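Kovley two-arm bench cell: set-up guide
Section 4. Laying the work surface and checking reach

Do this section after both arms are bolted down and before any program is loaded. Allow one person at the controls and one at the bench.

1. Press the stop button and check that both arm lights show amber.
2. Wipe the tabletop and let it dry.
3. Lay the brown paper flat and tape the corners. A strip of bare table at the border is fine.
4. Run the gripper cables clear of the area between the arms. Leave enough slack for full wrist travel.
5. Release the stop button. Set arm speed to 38 on the pendant.
6. Place the test items and jog each gripper to its first item.

CAUTION: Keep hands off the paper while either arm is live. The arms do not sense contact at speeds over 200.

Note: Appliances used as test items stay unplugged at the wall during this section.

7. Close each gripper on its item, lift it clear of the paper and put it down in the same spot.
8. If an arm stops with code 84, back it off by hand and repeat step 6. If the code returns, replace the wrist fuse (part 441).
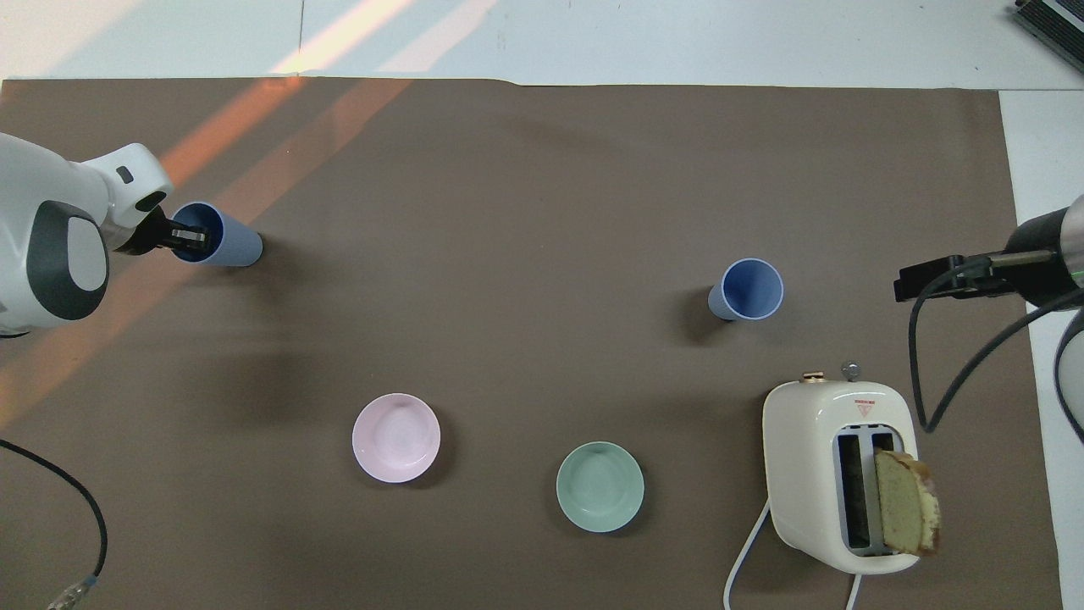 Test items should include at least one that stands and one that lies down, as the two need different wrist angles. Cups suit both checks. For the lying cup, turn the open end toward the gripper and bring the fingers in through the mouth, as the left arm has them with the light blue cup. The upright one goes within reach of the right arm. Bowls can sit between the two arms until the colour check in Section 5.

9. Save the positions under a new name. Do not overwrite the Prakmont defaults.
10. Press the stop button before clearing the bench.

Revised 26 Jul 2026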